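Bookstores that still let you sit down?

verotlow_reader
Posted 13 September 2021
I moved to Lonport in January and I'm looking for a bookstore where you can sit with a book for a while before buying. The chain store by the station took its chairs out. I don't need coffee, just a table and decent light. Any suggestions?

mthembu_st
Bollis, on the corner of Mthembu Street. It's mostly used books, with a good history section and a weak science fiction one. They have tables you can sit at and they don't hurry you. Parking is 2 dollars an hour on the street.

pagecount45
Second vote for Bollis. I go on my lunch break and get through a chapter or two. Paperbacks are 6 dollars, hardcovers vary a lot. 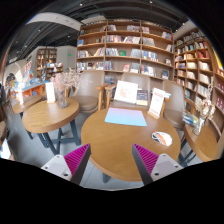
The one thing I'd warn you about is the trade-in credit. They used to let it sit on your account forever. Now it runs out after 45 days, and the notice is in small type on the slip.

drybinding
I'll disagree on Bollis. The prices have crept up and half the stock is book club leftovers. I took in a box of 20 clean hardcovers and they wanted four of them. Try the library sale room instead.

mthembu_st
The library sale room has no seating at all, and that was the question.

drybinding
Fair enough. You can take the books upstairs once you've paid, though.

pagecount45
That's reading after you buy. She or he wants to look first.

Xolani Masilela
I sell used books online, so I see the other side of this. Stores turn down clean hardcovers because they already have the same titles - bestsellers from ten years ago don't move at any price. Local history and cookbooks are what they want. Call before you haul a box over there.

As for seating, I think it pays for itself. I've never sat down in a store and left without buying something.

drybinding
I have, plenty of times.

verotlow_reader
Thanks, all. I'll try Bollis first. Does anyone know if they stay open past six?

mthembu_st
Until eight, but the buying counter closes at five.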